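Edge-Finding for Garment Handling with a Wrist Camera
Final Report, Senior Project in Robotics Software

Project team: Lensa Zeleke, Jonatan Boström, Tuva Blomqvist
Faculty advisor: Teodor Wikström
Project partner: Ridton Textile Reuse, represented by Evander Tosh

1. Background

Ridton Textile Reuse sorts donated clothing at its Skikengate building. Most of the sorting is done by hand, and the step that takes the longest is opening each piece far enough for its condition to be judged. The company asked the department whether a single robot arm could take hold of a garment by its edge and draw it flat on a table. The arm, the table and the basic motion driver were already in place from earlier coursework. The task given to our team was the software between the camera and the gripper.

The scope was agreed with the partner in the first month. The software was to find a graspable edge in the wrist camera view, choose a grasp point and approach direction, move the fingers to that point, and report whether cloth had been captured. Full unfolding, garment identification and sorting were left out. The finished package is called Damadard and is stored in the department's code archive together with the configuration files used for the tests in Section 5.

2. Requirements

The partner's requirements were few. The software had to run on the lab workstation without a network connection. It had to work with mixed household clothing, without a model of each garment. It had to stop when it was unsure and ask for the operator, and the record of each attempt had to be kept in a form that a person could review later.

The advisor added two further requirements. Every module was to be replaceable without changes to the others, and no module was to be judged only on data that had been used to tune it.

3. Software design

Damadard is divided into four modules that exchange messages over a shared bus. The perception module reads the wrist camera and produces a list of edge candidates. The planning module scores the candidates and selects one. The control module carries out the approach and the closing of the fingers. The logging module, which was written first, stores camera frames, joint states and decisions under a common clock.

3.1 Perception

The perception module works in two stages. A small segmentation network, trained on 2,000 labeled frames from the lab table, assigns each pixel to cloth, table, gripper or unknown. A second stage follows the border between cloth and table and breaks it into short segments. Each segment is given a direction, an estimate of thickness and a confidence value.

Labels were made by all three students, using a written guide prepared by Tuva Blomqvist. The guide was revised after the first batch, when it was found that the team did not agree on how to label the shaded area under a raised fold. The final rule assigns such areas to unknown. This lowered the measured accuracy of the network slightly but removed a class of error in which the planner tried to reach into a shadow.

The gripper's own fingers appear in nearly every frame and move as the gripper opens and closes. An early version covered them with a fixed mask. The mask was wide enough to be safe at every opening, and it therefore hid cloth that mattered. In the final version, the mask is computed from the finger position reported by the driver and is widened by a small margin.

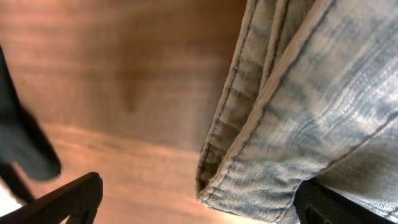 Denim was treated as a separate test group from the second month onward. It is stiff enough to hold a fold, its seams are thick, and faded areas differ in brightness from the cloth beside them. The perception module has to separate the outer border of the garment from the seam lines that run inside it, and a simple edge filter responds strongly to both. The view of the light-blue piece on the wooden table contains most of these conditions at once: a rolled hem with a line of dark stitching, a second seam farther in on the cloth, and wood whose grain also produces long, soft lines. The bottom left of the same view is washed out nearly to white. Frames of this type led to two changes. The border follower now accepts a line only where the segmentation shows cloth on one side and table on the other, and overexposed areas are passed to the planner as unknown.

Thickness is estimated from the width of the shaded band along the border and from the number of parallel lines close to it. The estimate is coarse. It separates a single layer from a fold or hem in most cases, but it does not give a reliable number of layers. The planner uses it only to set the finger opening and the closing speed.

3.2 Planning

The planner scores each segment on four terms: confidence from perception, distance from the present finger position, free table surface on the side where the outer finger must pass, and the angle between the segment and the closing direction. The weights are stored in a single file. They were first set by hand and then adjusted against recorded frames by Lensa Zeleke, who also wrote the replay tool used for this purpose.

A rounded corner in the cloth receives a small bonus. Corners can be approached from more directions than a straight run of hem, and the partner's staff prefer them when opening garments by hand. The bonus was kept small after early trials in which the planner passed over a good hem in favor of a doubtful corner at the far side of the table.

If no segment reaches the minimum score, the planner requests a new view. The arm then moves to one of six stored poses and perception runs again. After three views without a usable segment, the attempt ends and the operator is called.

3.3 Control

The approach is made in two parts. The first is a planned motion to a point a short distance from the selected segment. The second is a slow motion in which the target is updated from each new camera frame. Updates are limited in size, so that a single bad frame cannot pull the fingers across the cloth.

Closing is done under a current limit. The control module compares the final finger opening with the opening recorded for an empty close, and reports a capture if the difference is larger than a set value. Thin fabrics fall very near this value. Jonatan Boström added a second check, in which the arm lifts slightly and the segmentation result before and after the lift is compared. Both checks must agree before a capture is reported.

4. Supporting tools

The replay tool runs any combination of modules against stored logs at normal or reduced speed. It was used almost every day and should be regarded as a main result of the project. A change to the planner could be tried against all stored attempts in the time that it took to run a handful on the arm.

A review page was also built for the partner. It lists attempts by outcome and shows the selected segment over the camera frame. Mr. Tosh used an early version during a Friday visit and asked that the score terms be given in plain words. The page was changed accordingly.

5. Testing

Testing was carried out in December with garments that had not been used for training or tuning. The test set held 157 garments, each placed on the table once by a team member who was not running the software. Results were judged from the logs by a second team member using the review page.

Performance was best on towels and heavy cotton. On denim, the most common failure was the selection of an inner seam as though it were the outer border. This failure became less frequent after the change described in Section 3.1, but it remained where part of the garment lay over another part and the visible edge had cloth on both sides. In such cases the software usually rejected the segment and asked for a new view, as designed. Thin synthetic fabrics gave the largest number of false capture reports before the lift check was added.

Timing was acceptable to the partner for a trial but not for daily use. The longest delays came from repeated view requests, and the network itself accounted for only a minor share.

6. Limitations and further work

The software has been tested on one table under one set of lights. The network should not be expected to carry over to the Skikengate sorting line without new labeled frames. Exposure is currently fixed at startup, and automatic exposure was tried but caused the confidence values to drift during the slow part of the approach.

The team recommends that a following group begin with edges that have cloth on both sides, for which the present border rule gives no answer. Depth sensing at the wrist would be one route. A second recommendation concerns the planner weights, which are shared by all fabrics at present and could be stored by fabric group once enough attempts have been logged.

The logs, labeling guide and replay tool have been handed over to Dr. Wikström. Requests for access from outside the department should be sent to his office, with a copy to the project partner.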